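Notes for the Tuesday slot - moving /home to a new disk without losing the afternoon
Alina Sandu

Slide 1. Title
Say hello, say the talk is around 10 minutes of me and the rest is questions. Commands are on the handout, so don't read them out.

Slide 2. Where I started
One desktop called plukell, one 4 TB disk, everything on it. Root and home were on the same partition because I clicked through the installer years ago and took the default. In March root filled up and the desktop would not log in. It dropped me back at the login screen with no message.
Ctrl+Alt+F3 still gave a text console. df -h showed 549 MB free, and after the package manager tried to unpack an update it showed zero.
I freed space by clearing the package cache and trimming the journal: journalctl --vacuum-size=200M. That got me a desktop back. It did not fix the layout.

Slide 3. What I bought
A second SSD, smaller than the first, for home only. I had been keeping virtual machine images in my home folder, so those went elsewhere first. Check with du -xsh before you buy anything.

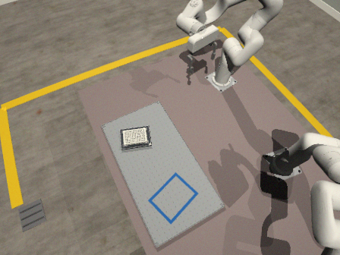 Do I need to reinstall to put home on its own disk?
A reinstall isn't needed. /home is a directory like any other, and a different disk can be mounted on top of it. The work is in copying the files properly and adding one line to fstab.

Slide 4. The copy
Log out of the desktop first. Work as root from the text console, or from a live USB if you want to be careful. If a browser is open while you copy, its profile may come out damaged.
Partition, mkfs.ext4, mount it on /mnt/newhome.
Then rsync -aHAX --info=progress2 /home/ /mnt/newhome/
Stress the slash after the first /home. Without it you get a home folder inside the new disk's top level, and your login ends up looking in the wrong place. I did this the first time.
-A and -X keep the ACLs and extended attributes. -H keeps hard links, and my backup folder is full of those.
Run it twice. The second run should finish fast and list almost nothing.

Slide 5. fstab
Get the UUID with blkid. Do not use /dev/sdb1. On my machine the names swapped after I moved a SATA cable, and the boot stopped in emergency mode.
Options I use: defaults,noatime. The last two fields are 0 and 2.
Then systemctl daemon-reload, then mount -a. If mount -a complains, fix the line before you reboot.
(If anyone asks about nofail: fine for a data disk. For home I would rather the boot stops and tells me.)

Slide 6. The old files
Rename the old directory to /home.old and make a new empty /home before mounting. Keep the old one for a couple of weeks. The space on root does not come back until you delete it, and people forget this and think the move failed.
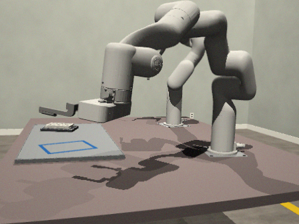
Why does root still show as full after I deleted the old home?
Some program probably still has a deleted file open, and the space is held until that program closes it. Run lsof +L1 as root to see which one, or just reboot. Also look for files hidden under the mount point - if you copied onto /home while the new disk was not mounted, they are sitting on root where du can't see them. Bind mount root somewhere else and look there.

Slide 7. Things that broke for me
Flatpak apps were fine. One backup script had the old disk's path typed in and quietly saved nothing for several nights. A sync job to the server, kudell, refused to start because the folder was owned by the wrong user number after I tested with a live USB. chown -R fixed it.
SELinux people: run restorecon -R /home after the move. I don't use it on this machine, so ask someone who does.

Slide 8. Questions
Leave the fstab line on the screen while people ask. Repeat each question for the back rows.
If there is time left, show findmnt. It is easier to read than plain mount.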